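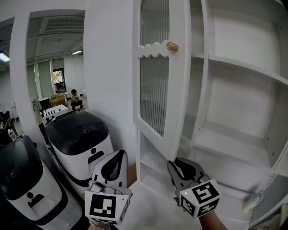 A door demonstration that fails on playback usually fails in the same place, when the hand has to settle on the knob, and the cause is often a slip in the gripper's tracked position. We ran into it at the Tadville site while collecting door tasks with hand-held grippers. The cabinet has a white door with two panels of reeded glass and a small brass knob on the crossbar, near the door's edge, so there is very little to take hold of. If the tracked pose jumps as the jaw closes, the arm that replays the motion will pinch air or push its fingers into the glass. The steps that follow are the ones we now use to find the fault and clear it.

Posted 2019-06-13 by the Otov bench team
Print this page | E-mail this page

Before you start

Stop the arm and switch off drive power. Do not replay a suspect recording at full speed to see what happens. We did that once and cracked a panel. Keep hands and faces away from the door until step 5 is finished.

1. Find the jump. Open the recording in Hellus and plot gripper position against time. A good approach gives a smooth curve. A fault shows up as a step between one sample and the next. Ours was 9 mm, enough to miss the knob completely.

2. Check the markers. Look at each marker cube on both grippers. Wipe the faces with a dry cloth and replace any marker that is lifting at a corner. Press on the cube with your thumb. If it moves against the gripper body, tighten the mount and calibrate again.

3. Check what the tracker could see. Step through the samples on either side of the jump. If a wrist or the other gripper covers a marker at that moment, the tracker may have switched to a face it sees at a steep angle — a common source of bad poses near a door edge.

4. Record again. Come in from the side with the free hand held low. Pause for 3 seconds before closing on the knob. Make 50 new recordings and throw out any with a step in the curve.

5. Replay with the limits on. In the Betancur controller, set the speed limit to 200 mm per second and turn on the contact stop. Run the first replay with the door open and the target moved back from the glass. Keep one person at the stop button the whole time.

If the jump comes back in the same spot, the camera calibration is probably off. Redo it before you change anything on the arm — we lost most of December adjusting a wrist joint that had no fault.

Related items
Replacing a worn gripper jaw
Contact stop settings for the Betancur controller
Reading pose plots in Hellus
Checklist: before the first replay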